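作業ノート　3月　アルファベット積み木の検品と仕上げ

9:30 開始
Justuraから届いた木製アルファベット積み木、二次試作ぶん。カタログには「面取り済み・無塗装・口に入れても安心」とある。一次試作のときも同じことが書いてあって、角で指の腹を引っかけた。今回も書いてあることは一度忘れてから触ることにする。

管理番号は2268。前回の控えと混ざるので、箱の側面に鉛筆で書いた。マジックは木に移るから使わないこと(前に一箱だめにした)。

10:10 角と面
親指の腹で稜線をなぞるだけの検査。道具を使えと言われそうだが、ゲージで測って合格した積み木が子どもの手では痛い、ということが一次のときにあったので、指を先にする。
・長い稜線はまあ良い。前回より丸い。
・頂点の三面が集まるところがまだ固い。「面取り済み」は稜線だけの話だったのではないか。Justuraに聞く。
・木口の面だけ手触りが違う。サンダーの番手を途中で変えたか、当て方が悪いか。見た目では区別がつかないので、検査票の「目視」欄に丸をつけても意味がない。

うちで手直しするなら240番で頂点だけ軽く。ただし手直し前提で仕入れるのは本末転倒だと思う。値段の交渉材料にはなる。

11:00 文字
印刷か焼き印かで去年からもめている件。今回は印刷。乾いた布で30回こすって変化なし、と先方の資料にはある。乾いた布でこする子どもを見たことがない。濡らした布で同じ回数やってみた。薄くなったと言えばなったような、言わなければそのままのような感じ。判定は保留。午後の光でもう一度見る。

字形も気になる。Gの横棒が短くて、離すとCに見える。教材として売るなら致命的だと思うが、Brandexの担当は「味がある」で済ませるつもりらしい。味で字は読めない。IとLは問題なし。Qは尻尾が面の端に寄りすぎで、面取りを強くしたら削れると思う。つまり角を直すと字が欠ける。角の件と別々に注文を出してはいけない。

13:20 机の上での扱い
午後は赤茶の木の天板に出して、つまむ、少し持ち上げる、置くの繰り返し。並べ方は決めずにばらして置いた。きれいに並べて試すと、どんな積み木でも扱いやすく見えるので信用していない。

見ておきたい点は二つ。隣とくっついた積み木に指が入るか。持ち上げるとき隣を一緒に動かさないか。Gilの案内には「どの向きからでもつかめる立方体設計」とあるが、立方体なら何だってそうだろう。 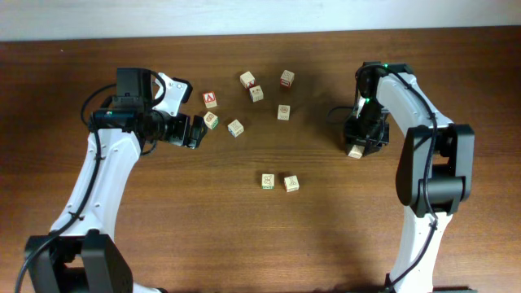
13:20の続き、メモ
・一個ずつ離れていれば何も言うことはない。問題は面同士がぴったり付いたとき。頂点が固いままだと、隙間に指先をねじ込む形になる。
・天板の木目が細かいせいか、押すとよく滑る。同じことをフェルトの上でやったら別の結果になるはず。「滑りやすさ良好」などと書くときは、必ず下に何を敷いたか書くこと。一次の報告書にはそれがなく、読み返しても何の役にも立たなかった。
・置くときの音が思ったより高い。硬い材なのか、乾きすぎなのか。含水率の記載は資料に見当たらず。
・天板の色が濃いので、明るい木肌は探しやすい。白っぽい机だとこうはいかない。売り場写真をどの台で撮るかはBrandexに一言言っておく。

14:45 積み上げ
7段で止めた。それより上は積み木の精度よりこちらの手の問題になる。
一段ごとに向きを変えて積むと途中でわずかに傾く。面の直角が甘いのだと思うが、机が水平でない可能性を消していない。水準器が見つからず、代わりに紙を一枚かませて向きを替え、もう一度積んだ。傾く向きは積み木のほうについてきた。たぶん積み木。たぶん、としか書けないので、水準器を探してからやり直す。

15:30 文字の再確認
午後の光で見た。濡れ布巾のものは薄くなっている、と今なら書ける。ただ、朝の比較用を同じ光で並べていなかったので、半分は光のせいかもしれない。自分の手順が悪い。次はこすらないものを隣に置いて始める。

16:00 においと粉
箱を開けたときのにおいは弱い。一次試作で気になった酸っぱいにおいは今回なし。白い布で拭くと粉が少しつく。仕上げ後の清掃が省かれていると見た。袋詰めの前にエアで飛ばす工程が入っているか確認。「入っている」と返事が来たら、いつ入れたのかも聞く。

保留と宿題
・頂点の面取り。図面の指示がどこまでか、Justuraに図面番号つきで問い合わせ
・GとQの字形。角の修正と一つの依頼にまとめる
・濡れ布の試験やり直し(比較用あり、同じ光)
・水準器
・Adaの対象年齢表示が18か月からになっている件。文字を覚える教材と、なめて遊ぶ玩具の両方を名乗るつもりなのか。試験の基準が変わるので、こちらで勝手に決めずに先に返事をもらう

所感
一次より良い。良いが、資料の文章が良くなったぶんほどには物が良くなっていない。合格印はまだ押さない。手直し後のものを、頂点から触る。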